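3.2 Finish type and moisture uptake in oak worktops

Samples were cut from edge-glued oak worktop stock supplied by Vandon. Each blank was sanded to the same grit and conditioned at 53 percent relative humidity before finishing. Three finishes were compared: a hardwax oil, a boiled linseed oil, and a water-based lacquer sold as Floltell. A fourth set was left bare as a control. Following Marty, end grain and face grain were treated as separate surfaces, as uptake through the end grain dominates in short samples.

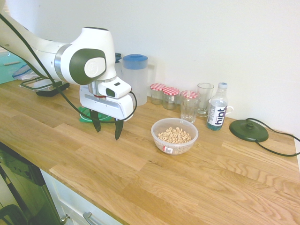
Blanks were weighed daily for 19 days at the Vestham laboratory. Bare samples gained mass fastest during the first 2 days and then slowed. Both oils delayed the early gain but did not change the final moisture content by a meaningful amount. The lacquer lowered the rate over the full period, except in samples where the film had been broken at an arris. In those samples, uptake was close to that of the oiled sets, and the surrounding film lifted along the glue line.

Cupping was measured with a straightedge and feeler gauges across the width of each blank. The bare and oiled sets moved in a similar way. Blanks with mixed ring orientation stayed flatter than those in which all staves had been laid with the heart side up. The effect of stave layout was larger than the effect of finish, which agrees with the field survey by Kiều of worktops in domestic kitchens.

Figure 4. Light oak worktop surface, with a Franka Emika arm above it.

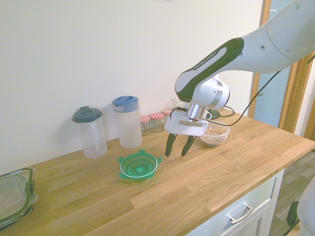 3.3 Recoating interval

The oiled blanks were recoated after the first exposure cycle and returned to the chamber. A second coat of hardwax oil reduced the early gain again, while linseed oil gave no further benefit. Lacquered blanks could not be spot repaired without a visible edge, so 13 of them were sanded back and refinished. Results for these are reported separately in Section 4, together with the August repeat carried out by Pascal Marty on stock from the same batch.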